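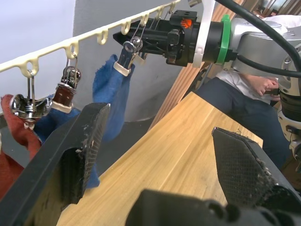

Izzati Rahman wrote under our last post that she would like to show her creatures at Plitorik, but she builds only small ones, and she asked if a person with six small creatures on a bookshelf can really apply. Yes, please apply. Her comment made us see that our first text was not clear enough, so we have written it again, with more details.

Call for builders: Plitorik, the autumn show for brick creatures and robots

Posted in August by the Leseo building club, Skistholm

Plitorik is a one-day show for original models made of plastic building bricks. We do not show boxed sets built from the instructions. We like them too and most of us have many at home, but for this day we are looking for things you designed by yourself: robots, insects, monsters, walking machines, masks, heroes with too many arms. If you started from an existing set and changed it so much that only the feet are the same, it counts as your own design.

The show takes place in the large room of the Saragih building in Skistholm. Last year 537 visitors came, many of them families with children under ten. This year we have 34 tables to give away. One table is normally for one builder, but two friends may share if they write this in the application.

What we are looking for

We have four groups, and you can apply for more than one.

Small figures. Everything that fits in the hand of an adult. This includes the short figures with big heads that so many people are building now. A collection of at least three is best, as one small figure looks lonely on a table.

Jointed figures. Ball joints, click joints, or joints you have invented. The figure must stand without help for the whole day. Clear stands are allowed for flying creatures. Please check your knees and hips before you come. Every year several models fall on their face before lunch, and old joints are usually the cause.

Large models. The largest model we have ever had was a sea dragon of 2969 pieces, and it came in five boxes. If yours needs more than one table, tell us the length and the width in the application and not on the morning of the show.

Moving models. Motors, cranks, rubber bands, all are welcome. Sockets are only along the window side, so we must know if you need electricity. Battery models are easier for us to place.

You may use painted or dyed parts, cut tubes and printed masks. Only write it on the name card, because visitors ask and some builders care about this very much. Parts from other brands are also fine with us. We had a long discussion about it two years ago and we do not want to have it again.

Who can take part

Anyone from age 12. Builders under 16 need an adult who stays in the room. You do not need to be a member of Leseo or of any club, and you do not need to live near Skistholm. We also do not look at how long you have been building. One builder last year had come back to the hobby in spring, after a cousin gave him a bag of mixed old parts, and his red beetle was one of the models the children photographed most.

The language on the day is mostly English. If you feel shy about speaking with visitors, you can put a longer card beside your model and let people read.

What you get

The table with a white cloth, a chair, a printed name card, a warm lunch and coffee. A place to keep your boxes during the day. We cannot pay travel, but if you come by train we can pick you up at the station with the club van when you tell us the time. There is no fee for builders.

There is also a parts swap for builders only, in the last hour before we open the doors. Bring what you have too much of. Last year it was lime green feet.

What we ask from you

To be in the room by 8:30 and to stay until 5. It is not nice for visitors when tables are packed in the afternoon already. Please do not sell models at your table. If somebody wants to buy from you, exchange addresses and do it later.

We also ask each builder to give one half hour at the free building table, where children can build from our loose parts. You do not need to teach anything. It is enough to find a wheel for a child who wants a wheel.

We do our best to watch all the tables, but we have no insurance for the models. Please decide by yourself which ones you want to bring.

How to apply

Send an e-mail to the club with the word Plitorik in the subject. Please write:

- your name, and your age if you are under 18
- the group or groups you apply for
- how many models, and the size of the biggest one
- if you need a socket
- what you eat and do not eat
- one to four photos

The photos do not have to be beautiful. A phone picture on the kitchen table is good enough if we can see the whole model. Unfinished models are also accepted at this point; then send us a photo of the part you have and two sentences about the rest. Last year we received 109 photos and looked at every one, so please, not more than four.

Applications are open until the last Wednesday of the month. We answer everyone within two weeks, also when the answer is no. If there are more applications than tables, we try to have a good mix of the four groups, and we keep a few tables for people who have never shown before. If you got no table last year, mention it and you will be higher on the list.

Small figures have their own long shelf in addition to the tables. If you have only one or two models and do not want to stay all day, you can apply for a place on the shelf. You bring the models in the morning and pick them up at 5.

Questions are welcome in the comments or by e-mail. And Izzati, we are waiting for your six creatures.

The Leseo building club

Recent posts
How we store ball joints so they do not crack
Plitorik last year: the tables by the window
Small heads, big heads: notes on proportions
Parts wanted: gray shoulder armor, any condition
Winter building evenings, new start time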